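Print this page
E-mail this article

The Case for the Basin

By Nadiia Fedoruk
October 11, 2019

Kitchen storage advice tends to begin with containers. Measure the drawer, buy the inserts, sort the contents into them. I think the order is wrong, and that the first piece of equipment should be a plain round basin of the kind sold for washing vegetables.

A drawer is a poor place to make decisions. It is deep, the light comes from one side, and the front items hide the back ones. A basin is shallow and open. Packets tipped into it lie at angles and show their labels, and the whole load can be carried to a table in one trip.
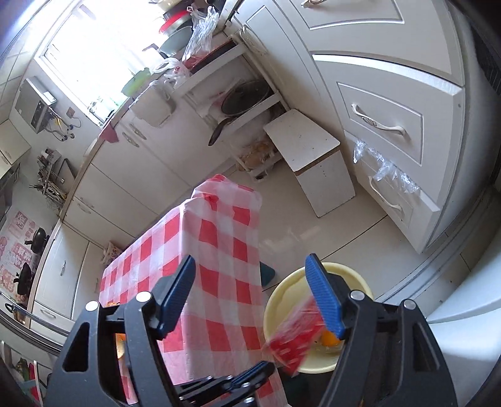
A pale yellow basin between the table and the drawers, with the middle drawer pulled out.

Position matters more than capacity. The basin should sit within arm's reach of the open drawer, so that the hand travels a short arc and the feet stay put. A low stool helps with anything below knee height. The tablecloth can stay on, though a smooth one is easier to wipe if a bag of lentils splits.

My colleague Marwan Hattar disagrees. He fitted 11 dividers in his Wetthorpe kitchen and holds that a basin only moves the disorder from one place to another. For an hour or so, it does. But dividers fix the size of each category before the owner knows what the categories are — two of his have held nothing since January.

Work one drawer at a time and empty the basin before opening the next. Soft packets go back upright, folded edge down. Anything still in the basin at the end of the evening has no assigned place, and should be given one or thrown out.

E-mail this article
Print this page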